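4 min read

The brooch came up from the bottom of the tray like a little green eye, and I think I squeaked!

I'd only gone into the shop on Ullach Street to get out of the Brarnidport rain. It was July, ten minutes to closing, and the woman behind the counter was already winding the clock. But there it was, between a broken hatpin and some jet beads: a peridot spray with seed pearls, one pearl missing, and the maker's name, Teixeira, on the back in letters as small as crumbs.

"Ninety pounds," she said. "Ninety-three with the box."

I took the box, of course I took the box – blue velvet, worn bald at the corners, and inside the lid a scrap of paper with the number 684 in brown ink. My grandmother had a ring in a box just like it. Hers said 683.

I ran (in those shoes!) all the way to the ferry.

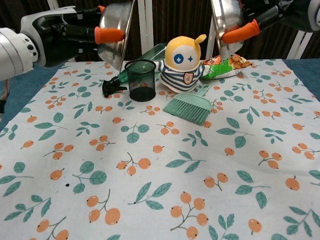

Grandmother's ring lived in the kitchen, in a jar behind the flour, and I had it out on the table before my coat was off. The two greens matched perfectly. I wanted to see them shine properly, so I fetched lamps, mirrors, anything bright. Polished steel is wonderful for this, a pair of bowls tipped on their sides and facing each other, with every curve giving back soft browns and greys. Then I saw the scratches inside the ring. Jestomholm, they said, and the brooch pin said it too.

I looked up the crossing. The boat left at six in the morning, and I was packed by nine.

Comments

Oh I loved this, is there a part two?? I need to know what's in Jestomholm.

My aunt's box has a number in it as well, going to check tonight!

Lovely story. Seed pearls are a devil to replace, mind.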